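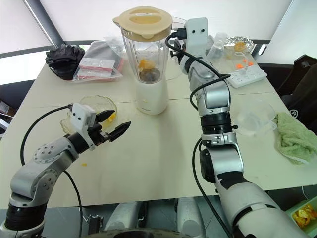
I bought the Castden blender in March because my old one had started to smell like a hot hair dryer, and because the box promised "silky smoothies in 24 seconds." I don't believe anything a box tells me about seconds. I've been making fruit drinks most mornings for years and I have opinions about how long it takes to turn a frozen mango into something you can get up a straw. Orange chunks sitting low in the jar, right down over the blades, is how I was taught to start, and it's how I tested this one too, since the manual goes on and on about loading order as if we were packing a parachute.

First, what I paid. It was 130 dollars from the Janevski store site, marked down from a price I doubt anyone ever paid. Shipping was extra. They also tried to sell me a second jar, a travel cup, a three-year protection plan and a recipe club. I said no to all of it and the recipe club emails me anyway.

The claim that bugs me most is the wattage. 1236 watts, in large type, on three sides of the box. Go look at the small print on the back and you find the word "peak." Peak power is what a motor might pull for a moment when it's struggling. It tells you next to nothing about how it will do with a cup of ice. My old blender had a much smaller number on it and crushed ice about as well, right up until the smell. If a company wants to impress me, print how long it can run before it has to rest. Castden puts that on page nine: one minute on, then a break of three. For a machine sold to people who want to make soup in it, that's a pretty big thing to leave off the front.

So, does it blend? Yes, mostly. Soft fruit with plenty of liquid is no problem. Banana, peach, canned pineapple, orange, all fine, and you could do those with a fork if you were stubborn enough. Frozen mango took me three rounds with a stop to scrape the sides each time, and the total was well over a minute. Frozen strawberries were a bit better. Spinach came out as green confetti the first few times. I got it smoother by blending the spinach with water alone and then adding the rest, but now I'm making my breakfast in two stages and wondering what I paid for.

Nut butter: don't. I tried a cup and a half of roasted peanuts and it made a ring of paste around the wall of the jar while the blades spun in open air. The book has a recipe for almond butter. I would like to meet whoever tested it.

Ice is okay. You get snow on the bottom and a few whole cubes riding around on top. A little water helps.

Noise. I've seen reviews calling this one quiet and I don't know what those people are comparing it to. I had it on a folded towel at six in the morning and still got a text from upstairs. It isn't the worst I've owned. My sister's Dremance is louder and cost more. But if you live in an apartment with thin floors, the word "quiet" on the product page shouldn't sway you.

Cleaning is where I came around a little. The drop of soap and warm water trick works well enough if you do it right away. Leave it until after work and you'll be picking dried pulp out from under the blades with a toothbrush. The gasket under the lid holds on to smells. Mine went through a garlic dressing early on and I could still taste it in a peach smoothie the next week. Soaking it in baking soda got most of it out. The manual says top rack of the dishwasher for the lid, but I've been burned by that with other brands and I do mine by hand.

One thing that has been fine so far is leaking. My last two dripped from the base of the jar within a couple of months. This hasn't yet, and I've had it long enough that I've stopped putting a paper towel under it. I'm not ready to call it well made on that alone.

About the online ratings. There were 463 of them when I ordered and almost all five stars. I sat down and read a good stack. A lot of them say "arrived fast, looks great, can't wait to try it!" which is a review of a delivery truck. The ones from people who'd had it half a year were less cheerful, and several mentioned the speed dial getting loose. Mine has a tiny bit of wobble now. It still clicks where it should, so I'm keeping an eye on it.

I did email Castden about the one-minute limit, asking if soup was really a good idea. The reply thanked me for my passion and sent me a link to the soup recipes.

For comparison, I borrowed a Traltura for a weekend, the plain one with two speeds. It's ugly and the jar is smaller. It did the frozen mango in one go. It costs less, too, if you can find it in stock, and I couldn't, or this would be a different review.

Should you buy the Castden? If you make one or two soft smoothies a day and you catch it on sale, it'll do the job. At full price I'd pass. If you want nut butter, hot soup or green drinks without bits in them, keep shopping. Three stars, and I'll change that if the dial goes.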